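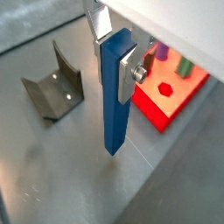

手首カメラの視点から。青い角棒を把持したグリッパ。右奥が型はめ盤、左が金属製のV字受け台。

「角棒は円柱より正直です」。プロンダリ(Prondari)の把持グループで組立動作の学習を担当する研究者は、取材の最初にそう言った。円柱なら、つかんだときに軸まわりへ少し回っていても穴に入る。四角い棒ではそれが許されない。回転のずれがそのまま失敗として記録に残る。

グループが4月に公開した報告は、幼児用の型はめ玩具に似た盤と木製の棒を使い、手首に付けた小型カメラの映像だけで挿入動作を学習させたものだ。天井や側面に固定したカメラは学習にも実行にも使っていない。取材では、方法の要点と、報告には書ききれなかった部分を聞いた。

手首カメラだけにした理由を尋ねると、「固定カメラを足せば成績は上がります。それは前の実験で分かっていました」という答えだった。「ただ、固定カメラを使うと、カメラの位置を含めて覚えてしまう。装置を隣の部屋に移しただけで動かなくなったことがあって、校正をやり直すのに丸一日かかりました。手首のカメラは手と一緒に動くので、少なくともその問題はなくなります」

代わりに別の問題が出た。グリッパの筐体が視野の一部をふさぐのである。盤に近づくほど、肝心の穴や隣の棒が筐体や指の陰に入る。担当者はこれを「最後の数センチが見えない問題」と呼んでいる。

「人間も、鍵を差すときに鍵穴をずっと見ているわけではないでしょう。少し前に見た位置を覚えていて、あとは手の感触で合わせる。同じことをさせたかったので、直前の画像を何枚か続けて入力に入れました。1枚だけだと、穴が隠れた瞬間に手が迷います」

感触に当たるのは、手首の力覚センサの値だ。これを画像と一緒に入れるかどうかで、グループ内の意見は分かれたという。力の値は指先の部品を替えるたびに傾向が変わり、前のデータと混ぜにくくなる。最終的には、棒が盤に触れてからの区間だけ力の値を使うことにした。触れる前は画像だけで動く。

学習に使った実演は2000回分である。人が遠隔操作で棒をつかみ、盤まで運んで差し込む。全部を使ったのかと聞くと、そうではないと言う。

「残したのは1430回です。差し込みに失敗したものを捨てたと思われがちですが、失敗して持ち直した例はむしろ残しています。捨てたのは、操作者が考え込んで手が止まっているものと、力の記録が途中で欠けたものです。止まっている時間が長い実演を入れると、ロボットも同じところで止まるんです。あれは見ていて気まずい」

選別は2人で行い、判断が食い違った実演はもう一度見直した。基準を文章にしたのは作業が半分ほど進んでからで、前半はやり直しになった。「最初に書いておくべきでした。次の人はそうしてください、と報告の付録にも書きました」

動作は4つの段階に分けて評価した。把持、持ち上げと姿勢の修正、盤の上への移動、挿入である。段階ごとに成否を付けるやり方は、共同で進めているブレドムホルム(Bredomholm)側からの提案だった。全体の成功率だけを見ていた頃は、どこで落ちているのか分からなかったという。

「分けてみたら、挿入の失敗だと思っていたもののかなりの部分が、つかんだ時点で決まっていました。棒が指の間でわずかに傾いている。その傾きのまま盤まで行って、角が穴の縁に当たる。だから途中で姿勢を直す段階を入れました」

修正には、V字の受け台を使う。断面がV字に開いた溝に棒を軽く預けると、溝の面に沿って向きがそろう。それをつかみ直す。工作機械の現場では昔からある考え方で、新しさを主張するつもりはないと担当者は言う。報告の中で新しいのは、受け台に寄るかどうかをロボット自身が画像から決める点だ。傾きが小さければそのまま盤へ向かい、大きければ受け台に戻る。

「毎回寄れば確実ですが、遅くなる。寄らなければ速いけれど、落ちる。どこで線を引くかを人が数値で決めずに、実演の中の操作者の判断から学ばせました。操作者によって癖があるので、きれいな境目にはなっていません」

うまくいかなかったことも聞いた。一つは床面の反射である。作業面は金属で、棒の影と、照明の映り込みが両方出る。照明の向きを変えると、床までの高さの見積もりが狂い、棒の先を早く下ろしすぎることがあった。つや消しのシートを敷けば済む話だが、グループは敷かなかった。

「現場の作業台が光るからです。シートを敷いて成績を上げても、持っていった先で困ります。照明の条件を変えた実演を足して、ある程度は収まりました。完全には直っていません」

もう一つは、先に立っている棒との干渉だ。盤に何本か棒が入った状態では、指の外側が隣の棒に触れやすい。指を留めているねじの頭も張り出しているため、計算上は通る経路で引っかかることがある。指の形状を見直す案は出ているが、替えると力の記録の傾向が変わるので、今のデータ収集が終わるまで手を付けないことにしている。

六角の穴の扱いも残っている。角棒で学習した動作を六角の棒にそのまま使うと、位置は合うが、回転を合わせる途中であきらめるような動きが出る。担当者は原因を、角の間隔が狭く、低い角度から見た画像では違いが小さいためと見ている。ただし確認の実験はまだで、報告でも推測と明記した。

データと評価の手順は、ユサフザイ(Yousafzai)という名前で公開されている。使っている盤の図面と、段階ごとの採点表も含まれる。すでに別の研究機関から、棒の材質を変えて試したいという問い合わせが来ているそうだ。「木の棒は角がだんだん丸くなります。丸くなると入りやすくなるので、古い棒と新しい棒の成績を混ぜないでください、と返事をしました。うちでは棒に使用回数を付けて管理しています」

次の課題は、11月に予定しているワムハム(Wumham)での試験である。装置一式を運び、校正を最小限にしたまま同じ作業をさせる。盤の置き場所も試験の直前まで知らされない。手首カメラだけで進めてきた理由が、そこで試されることになる。

見通しを聞くと、担当者は少し考えてから答えた。「把持と移動は大丈夫だと思います。挿入は、向こうの照明を見てみないと何とも言えません。予備の棒は多めに持っていきます」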